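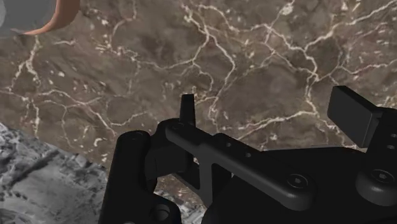 FOR IMMEDIATE RELEASE

**Coughlan Supper Club Opens Its Doors in Flidthorpe This November**

I've been cooking dinner for strangers in borrowed rooms for 11 years, and this November I finally get a room of my own. Coughlan Supper Club opens on the old market street in Flidthorpe, two doors up from the bus stop, and I'm writing this release myself (we have no PR budget, and I like typing) so you'll have to put up with a lot of "I" in it.

First, the basics, for anyone on a deadline. There are 30 seats. There's one sitting a night, and we all eat at 7:30 p.m. You get soup, a main, something sweet and as much bread as you want. The menu changes with the month, it's posted on our door and our website, and there's always a meatless main that had just as much fuss made over it as the other one. Doors open at 7 so people can find a chair and get a drink.

Now the longer version!

I started the club in Cembridge with a folding table, two good pans and a guest list made up almost entirely of people from my building. We ate in a church basement, then a dance studio, then a garden center that let us in after closing if we swept up the potting soil. I loved all of it, even the garden center in January, when everybody kept their coats on and the soup disappeared in record time. But hauling a kitchen around in the back of a hatchback gets old, and so does cooking on whatever stove you find when you get there. Last spring I went looking for somewhere permanent. Cembridge rents were silly. Flidthorpe, nearly 15 miles up the road, had a former shoe store with a decent back room and a landlord who wanted dinner to happen in it.

The food is what I'd call home cooking with the good butter. Our opening menu starts with a roasted squash soup with sage and toasted pumpkin seeds. After that comes braised short ribs with mashed celery root, or a mushroom and barley pie with a lid on it -- a real pie, with a bottom crust too, I feel strongly about this. Dessert is pear cake with a spoonful of sour cream. In December the soup will be white bean and the cake will be gingerbread, and I haven't settled the rest, so please don't print it.

The bread deserves its own paragraph. We're baking a dark rye and a soft potato loaf every afternoon, and they come to the table whole, with a knife. If there's any left at the end of the night you can take it home in a paper bag. In Cembridge people used to hide the heels in their pockets, and I'd like to get ahead of that.

Seating is shared. We have three long tables and no tables for two, and I know that makes some folks nervous. It used to make me nervous as well! My advice is to come with one person you like and sit across from them, so each of you has a new neighbor on either side. If you really can't face it, tell us when you book and we'll put you at the end by the window, where you can look at the street and be left alone with your pie.

A few people have asked about Dreto, the little coffee counter that has been running out of the front of the shop since summer. Dreto is staying. They'll serve coffee and pastries from the front in the mornings, close up at 3 p.m., and then the whole place becomes ours for the evening. We're sharing a dishwasher and an espresso machine, and they're making the after-dinner coffee blend, which is dark and a bit chocolatey and also comes in decaf.

**Prices and booking**

Dinner is a set price, posted with each month's menu, and it covers all three courses, bread, coffee and the tip. Drinks are extra. Kids under 10 eat for half, and they can have plain buttered noodles if the short ribs don't go over well. Booking opens on the first of the month for the month after, through our website or by stopping in at the Dreto counter and writing your name in the green book. We hold four seats every night for people who just turn up, so if you're passing and hungry, try your luck at the door.

Please tell us about allergies when you book, and again when you sit down. The kitchen handles nuts, wheat and dairy every day, and we can't promise a meal with no trace of them. We can usually work around almost anything else with a day's notice.

The entrance is level with the sidewalk, and so is the restroom. Parking on market street is free after 6 p.m., and the last bus back to Cembridge leaves at 10:40, which gives you time for cake if you don't dawdle over the soup.

**For press**

We're having a quiet practice dinner the week before we open, and there's room for a handful of writers and local radio people. It'll be the full menu, possibly with a few wobbles in the timing. Drop us a line through the contact form on the Coughlan Supper Club website, put "practice dinner" in the subject and say whether you want the ribs or the pie. I'm happy to do phone interviews too -- mornings are best, before the bread goes in.

END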